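Ticket: Clockings rejected overnight with "punch out of sequence"
Customer: Onilico
Product: Skernent Time and Attendance
Category: Import / Scheduled jobs
Priority: raised from Normal to High
Status: Closed

Problem as reported

The overnight import from the clocking terminals is rejecting records. The import job itself finishes with status OK, so no alert is sent. The rejected records go into the holding table and stay there until payroll opens the exceptions screen in the morning. On the first morning it was noticed, payroll had 251 records in holding. Normal is fewer than ten, nearly all of them people who forgot to clock out.

The text against each record is "punch out of sequence". Employees affected are on the late shift and the night shift. Day shift is clean.

There are 13 terminals, all the same model and all on the same firmware. No change was made to shift patterns, rounding rules or the import schedule in February, when the fault was first seen.

Initial checks

Restarted the import service. No change.
Re-ran the import by hand on a copy of the previous night's file. Same records rejected, same order.
Checked for duplicate badge numbers. None.
Checked database disk space and the transaction log. Both fine.
Rebuilt the index on the holding table, as suggested in the Skernent knowledge base. No change, and none was expected.

The second result is the useful one. The fault is in the file and not in the service that reads it.

First reply from Skernent support

Asked us to confirm the time zone setting on the application server and to send a verbose log. Time zone was correct. Log sent. They also asked whether anyone had edited shifts retrospectively. Payroll confirmed that nobody had.

Update, 09:40

Compared the raw file with the door entry log for the same night. For most terminals the two agree to within a few seconds. For the two terminals at the Ichikawa entrance they do not. Both were 63 seconds ahead of the door log at the start of the night shift, and level with it again by the morning.

A minute of drift would not normally matter. It matters here because staff going from the yard to the packing hall clock out at the Ichikawa entrance and clock in again at the hall, and the walk takes less than a minute. With the entrance terminals ahead, the clock-out is stamped later than the clock-in that follows it. Skernent sorts by timestamp, finds two "in" punches together, and rejects the pair along with everything after it for that employee until the end of the shift. That accounts for the size of the number.

Day shift staff do not transfer between the two buildings.

Update, 11:15

Terminals take their time from whatever address is entered under Network > Time source. Eleven of them point at the domain controller. The two at the Ichikawa entrance point at an old address on the workshop subnet. The asset list has that address against a desktop tower used as a local time server before the domain was set up. There is no reply to ping and no entry in the switch address table.

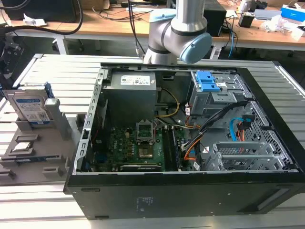 Workshop bench: desktop tower, side panel off, CPU socket empty.

With no answer from the time source, a terminal should run on its own clock and show a warning triangle on the display. The triangle is turned off by default in this firmware. It is now on at all terminals.

That does not explain why the two clocks come right again by morning. A free-running clock should carry on drifting.

Update, 14:05

Gisela Garrido (payroll) pointed out that the terminals at that entrance "go blank for a bit" before the early shift arrives. Checked with site services. The lighting circuit for the entrance is on a timer, and the Piltance power-over-Ethernet injector feeding both terminals had been plugged into a socket on that circuit. The terminals lose power when the timer cuts in and start again when it releases.

On start-up the firmware tries the configured time source. If that fails it tries the default gateway, once, and the gateway answers time requests. So each morning the clocks were set correctly from the gateway, then ran fast through the day and evening. Skernent confirmed this behaviour and say it is by design. It is not in the installation guide.

Left over: whether 63 seconds in a day is a reasonable drift for this hardware. It seems high. Skernent quote no figure. Both terminals gain by the same amount, so it may be a calibration value carried over from the old configuration file, which was copied from one to the other. Not pursued, as it has no effect once the time source is reachable.

Changes made

1. Time source on both Ichikawa terminals changed to the domain controller. Secondary set to the gateway.
2. Injector moved to an unswitched socket in the comms cupboard. Cable relabelled at both ends. 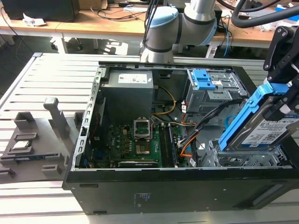
3. Old time server address removed from the asset list and from the terminal configuration template, so that a replacement terminal will not pick it up again.
4. Import job changed to raise an alert when the holding table goes above a set limit, whatever the status of the job. Limit set at 20 for now.

Clearing the backlog

The rejected records could not simply be released, as the timestamps were still wrong. Skernent supplied a script to apply a fixed offset per terminal. We did not use it as supplied. The offset was not fixed – it grew from nothing at start-up to its largest value late in the evening. Used the door log as the reference instead and corrected each clock-out at the Ichikawa entrance from the matching door event. Where there was no matching door event, the record was left for payroll to settle by hand with the shift supervisor.

The work took over two hours, mostly on the first night's records. Original values are kept in the audit table under the job name of the correction. No employee's paid hours changed by more than the rounding interval.

Monitoring

Import checked each morning for a full pay period. Holding table back to single figures. Terminal clocks and door log agree to within two seconds at all 13 terminals.

Open points passed on

Skernent to consider returning a warning status when records are held. They have logged it as a feature request, no date given.
Door log and terminal clock comparison to be run monthly. Query saved in the shared reports folder as CLOCK_CHECK.
Time zone setting on the reserve application server is still to be confirmed, see separate ticket.

Closed with agreement of payroll, 16:30.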